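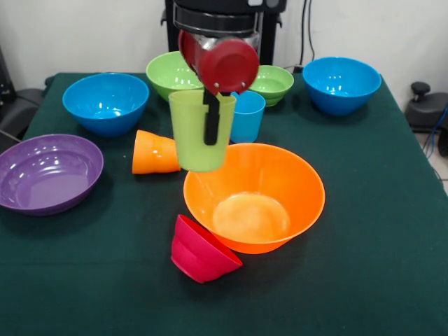
# Jurna 常见问题

Jurna 是 Dundville 实验室用来收拾餐具的一套软件，管感知、抓取规划和手臂控制。洗碗它不管，每个月都有人来问。

下面的问题都来自邮件列表和走廊。走廊里问的那些，措辞做了清理。

最后更新：2019年6月27日

## 安装和启动

### 装 Jurna 需要什么？

一台 Linux 机器，一块说得过去的显卡，一条能通讯的手臂，一个固定安装的深度相机。不想碰硬件的话，装仿真器 Vieira 就行，它和 Jurna 共用同一套接口，区别是 Vieira 里的杯子摔了不会滚到柜子底下。

### 启动时报“找不到标定文件”，可文件明明在那儿。

看一眼文件名里的相机编号。换过相机、拔过线、或者有人“顺手整理了一下线”，编号都可能变。运行 `jurna calib --list`，把列出来的编号和配置里的对一下。两边一致还报错，再来找我们，带上日志。

### 标定要多久做一次？

相机或者底座动过就做。没人承认动过，但抓取点整体往一边偏，也做。标定程序会让手臂走 18 个位姿，中间请不要靠在桌子上。

### 可以跳过标定吗？

有个参数叫 `--trust-me`，可以。这个参数的作者现在也不用它了。

## 感知

### 为什么杯子老是被认成碗？

多半是躺倒了。一个杯子侧着放，开口朝着旁边，从斜上方看过去，轮廓跟碗差得不远，跟训练集里站得笔直的杯子倒差得很远。0.9 以后的模型加了 632 张有倒伏餐具的图，情况好了不少。老模型请升级。

如果升级后还是分不清，把 `shape.use_depth` 打开。深度图上杯子的长宽比一目了然，代价是每次检测慢一点。

### 半透明的杯子能用吗？

能，但别指望深度图。光线穿过杯壁以后，深度相机给出的结果近乎散文诗：杯口有一圈，杯身是洞，洞里是桌布。Jurna 遇到这种情况会退回到彩色图分割，用杯口的椭圆估计高度和朝向。

手指伸进半透明的杯子以后，分割结果里常常多出一条黑色的东西。那是手指。在 `mask.self_filter` 里填上夹爪模型，它就会从掩码里扣掉。没填的话，系统会很认真地汇报杯子里有异物。

### 反光怎么办？

塑料餐具亮面多，碗里的白色高光尤其讨厌，会把一个碗切成两半，有时候还附送一个不存在的小白盘。按顺序试：

1. 把曝光固定住，关掉自动。
2. 把顶灯关掉一盏，看看有没有改善。
3. 把 `seg.merge_gap` 调大一档。
4. 接受小白盘。规划器会因为抓不到它而放弃，损失几秒钟。

### 桌布必须是绿色的吗？

不必。深色、哑光、别有花纹，就行。绿色餐具放在绿布上也能分开，前提是两种绿差得够多。桌布垂下去的地方有褶子，请在 `workspace.polygon` 里把桌沿以外裁掉，否则褶子有机会被当成盘子的边。

### 叠在一起或者靠在一起的碗呢？

靠在一起的一般没事。套在一起的，当前版本当作一个碗处理，高度取最上面那个。抓起来以后掉下来几个，由重力决定。

## 抓取和规划

### 为什么它总是夹杯沿，不从外面抱住杯身？

夹爪手指细，开口有限，从外面抱杯身要求周围有空地，而收拾餐具的桌子上恰恰没有空地。夹沿只要一根手指伸进杯里，另一根留在外面，邻居们基本不受打扰。

想换策略，改 `grasp.mode`。可选值是 `rim`、`body` 和 `auto`。`auto` 绝大多数时候选 `rim`，所以您也可以省下这次修改。

### 它先抓哪一个，依据是什么？

按分数。分数由四项组成：离邻居多远、离手臂多近、检测置信度、抓取后要走的路有多别扭。权重都在 `rank.yaml` 里。把“离手臂多近”调得太高，手臂会专心对付后排，前面的大碗要等到天荒地老。

### 提起杯子以后停在半空不动，是死机了吗？

先等。提起来以后它会做一次确认，看夹爪开度，再拍一张图，两样都对得上才往目的地走。默认超时是 11 秒，调短它之前，请想一想您的相机帧率。

超时以后还不动，看终端。最常见的是下面两条：

- `NO_PLACE_POSE`：没找到地方放。目标区满了，或者您根本没定义目标区。后一种占多数。
- `PATH_BLOCKED`：提得不够高，路上有碗。把 `lift.height` 加一点。

### 提杯子时把旁边的碗碰翻了。

`lift.height` 管的是提多高，管不了提的方向。默认是竖直向上，如果手指夹得歪，杯底会先往外荡一下。把 `lift.speed_first_cm` 降下来。碗已经翻了的话，不用手动扶，下一轮检测会按翻了的样子处理。想扶也行，先按暂停。

### 躺着的杯子，它会先扶正吗？

会试。竖起来需要手腕转一个不小的角度，逆解不出来就直接夹着走，到目标区再想办法。“再想办法”目前的实现是松手。扶正动作的重写排在七月的版本里，排在它前面的还有几件事。

### 盘子抓不起来。

平放的盘子边沿离桌面太近，手指插不到底下。宽边的、带点深度的盘子有戏，夹边就行。完全平的那种，请用推到桌沿再夹的脚本 `push_then_rim`，并且认真考虑桌沿下面要不要垫点软东西。

### 线缆会影响规划吗？

会。Jurna 的碰撞模型不认识线。墙上垂下来的、从支架上绕下来的，在它眼里都是空气。请在 `keepout` 里画个盒子把它们罩住，画大一点，线是会晃的。

## 仿真与数据

### Vieira 里成功，真机上失败，为什么？

Vieira 里的摩擦系数是一个数，真机上的摩擦系数是一种心情。先查三处：夹持力、标定、杯子上有没有水。前两处查完通常已经下班了。

### 可以用自己的餐具吗？

可以。颜色随便，尺寸别超过夹爪开口和载重。每种新餐具建议录 202 次抓取再训练，少一些也能跑，只是它会对自己没见过的角度表现出毫无根据的自信。玻璃和瓷器请先在 Vieira 里练。

### 数据格式和 Domico 兼容吗？

读可以，写不行。`jurna import --from domico` 能转图像、关节角和夹爪开度。时间戳两边差着一个时区，转换器会补上。如果您在 Domico 那头已经手动补过，就会补两次，症状是机械臂在录像里未卜先知。

### 日志写满硬盘了。

`log.level` 是不是还停在 `trace`？调试完请改回 `info`。`trace` 会把每一帧的掩码都存下来，包括桌上什么也没发生的那几个小时。

## 求助

### 报问题要附什么？

版本号、配置文件、失败那一次的日志，还有失败前后的彩色图和深度图。`jurna report` 会一次打包好。只写“抓不住”三个字的邮件我们也会回，回的是这一段的链接。

### 急停按了以后怎么恢复？

先把夹爪里的东西托住，松开急停后有的夹爪会张开。然后 `jurna reset`，等手臂回到初始位姿，再重新检测。不要从中断的那一步接着跑，桌上的东西在您按急停的时候多半已经换了位置。

### 它什么时候能洗碗？

见本页第一段。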